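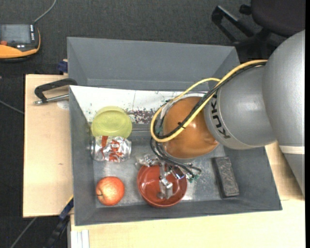

About Narkora

Narkora is a contract packing and storage company based on the edge of Gralen. We receive goods in bulk, sort them, pack them to order and send them out. Most of our customers are small and mid-sized makers of housewares, garden supplies and dry foods who don't want to run a warehouse of their own.

How we started

The company began in a rented unit on Tijani Road with four people and one loading door. The first customer was a seed seller who needed paper packets put into display boxes before spring. The job was meant to last a season. It was renewed, and other seed sellers asked for the same service, and by the next October we had outgrown the unit.

We moved to our present building in stages. Seeds are still a regular part of the work, mainly from December through March, but they now share the floor with candles, tea, baking mixes, hand tools and stationery.

What we do

Our regular services are receiving and checking, storage by the pallet or by the shelf, kit packing, gift sets, labeling, order picking, and returns. We also rework goods that have arrived with the wrong label or in damaged outer boxes. Customers can use a single service or all of them.

There is no minimum contract length for storage. For kit packing we ask for a first run of at least 425 units – smaller runs take nearly as long to set up as they do to pack, and the price per unit would be hard to justify. We are happy to make up a sample set before you commit.

Orders that reach us before noon are normally shipped within 24 hours. During the holiday period this can be longer, and we agree on cutoff dates with each customer in writing.

We do not handle frozen or chilled food, live plants, fireworks or anything that needs a hazardous goods license.

Uronier

In addition to our main work we run Uronier, a shared storage service for very small sellers. Members rent space by the shelf and can come in during opening hours to pack their own orders. Tape, scales and packing benches are included. Boxes are sold at cost from the front desk. A shelf can be given up with 10 days' notice.

Working here

Most of our staff live in or near Gralen. New employees are trained in receiving first and then move on to packing or picking, depending on what suits them. We hire extra help each fall, and many of our year-round staff first joined us that way. Open positions are listed on the Jobs page.

Visits

Customers are welcome to see their stock at any time by appointment. Please wear closed shoes and check in at the front desk. Parking is at the side of the building – the front spaces are kept clear for trucks.

Page last updated August 6, 2021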